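A visit to the Sokthorpe pottery open day

The Hevik pottery at Sokthorpe opens its doors to the public once a year, and I went on May 25, 2023. I had wanted to go for a long time. My parents ate off Hevik plates for most of my childhood, and I still have a few of them, so I was curious to see where they came from.

Sokthorpe is not easy to reach without a car. The train goes as far as Pringle, and from there a bus runs along the river and stops at the pottery gate. The fare was $2 each way, exact change only. I was early and had to wait outside for a while with a small crowd. There was a coffee cart by the gate, and the line for it was longer than the line to get in.

Visitors go through in groups, and every group gets a guide who works there the rest of the year. Ours normally worked in the glazing room. She gave us safety glasses and told us to keep our bags in front of us in the narrow parts, where the ware boards stick out at hip height.

The first stop was the clay store. The clay arrives in dry form and is mixed with water in big round tanks set into the floor. It then goes through a sieve, past magnets that pull out bits of iron, and into a press that squeezes out most of the water. Iron is a real problem for them, as a speck too small to see in raw clay comes out of the kiln as a black dot. The room was cold and noisy and smelled like a creek bed. 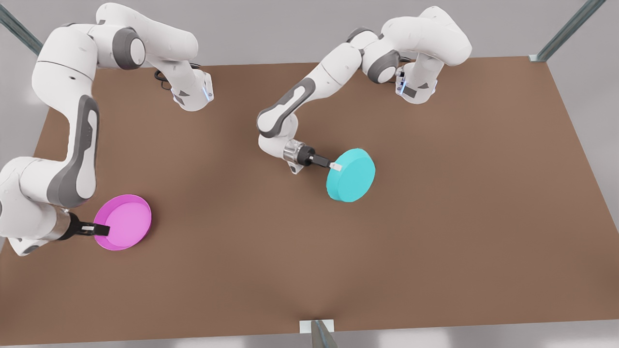 From the clay store you walk across a yard to the forming shop. Flatware is made here, meaning plates, saucers and shallow dishes. A slug of clay is dropped on a plaster mold, and a heated metal head comes down and spreads it while the mold turns. The head shapes the back of the plate and the mold shapes the front. The whole thing takes a few seconds. The rough edge is trimmed off and the scraps go back to the tanks.

The molds wear out faster than I would have guessed. Our guide said a plaster mold is good for 500 plates before the detail at the rim starts to go soft. After that it is broken up. The mold shop is next door, and we were allowed to look in from the doorway but not go inside.

After forming, the plates go to a dryer, then to a finishing bench where the edges are smoothed with a damp sponge. I spent longer here than anywhere else. The woman at the bench picked up each plate, ran the sponge around it once and set it down again, and I could not see any difference between before and after. She let a few of us try it. Mine had a dent in it when I was done.

The kilns were the part most people came for. Hevik fires its plain ware twice. The first firing is the hot one, and the guide gave us the figure for the long kiln in the middle of the building, 2690 degrees at the peak. I thought that sounded high for tableware and asked her to repeat it, and she did, so I am passing it on as I heard it. The cars roll through slowly on rails. You can feel the heat from the walkway, but you can't see much apart from brick and gauges. 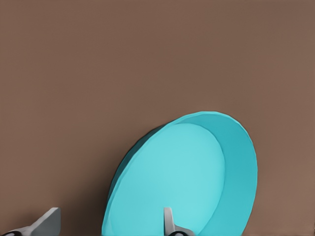
Glazing comes next, and this is where the color goes on. The current range is called Fumell. It comes in a small set of solid colors with no pattern, and the company has been making it since before the forming shop was rebuilt. Most shapes are sprayed on a turntable. The foot of each plate is then wiped clean so that it won't stick in the second firing. Bright colors are harder to keep steady than the dull ones, and every batch is checked against a fired tile kept in a drawer. They had a row of rejects on a shelf, and some of them looked perfectly fine to me.

Lunch was sandwiches in the canteen. The food was all right. There were not enough chairs, and people ended up eating on the loading dock, which was nicer anyway because it was in the sun.

The last stop was the seconds shop. It is open most of the year, but on the open day they bring out discontinued shapes from the back, and these sell fast. I bought four side plates and a serving dish with a pinhole in the glaze. The wrapping is plain newsprint and you do it yourself. Bring a sturdy bag if you plan to take the bus home - the paper ones they hand out did not hold up for the man in front of me.

The little museum upstairs has one room with old pattern books and a case of pieces from the early years. Item 739 in the case is a soup plate from the first firing at the Sokthorpe site, with a warp in it that you can spot from across the room. I would have liked more about the people who worked there. The labels are mostly dates and shape names.

A few people have written to me about the visit since I first mentioned it, and one thing keeps coming up.
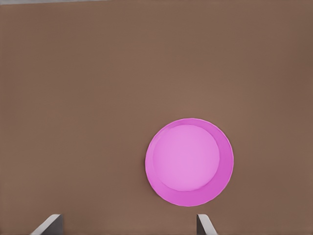
Do you have to book ahead for the open day?

You only need to book for the guided route. The seconds shop, the museum room and the canteen are open to anyone who turns up. Guided places are handed out by phone, and the pottery has a second, shorter tour day in August that fills up more slowly. That one leaves out the kilns.

The bus back to Pringle leaves from the far side of the road, by the wall, and there is no shelter at the stop.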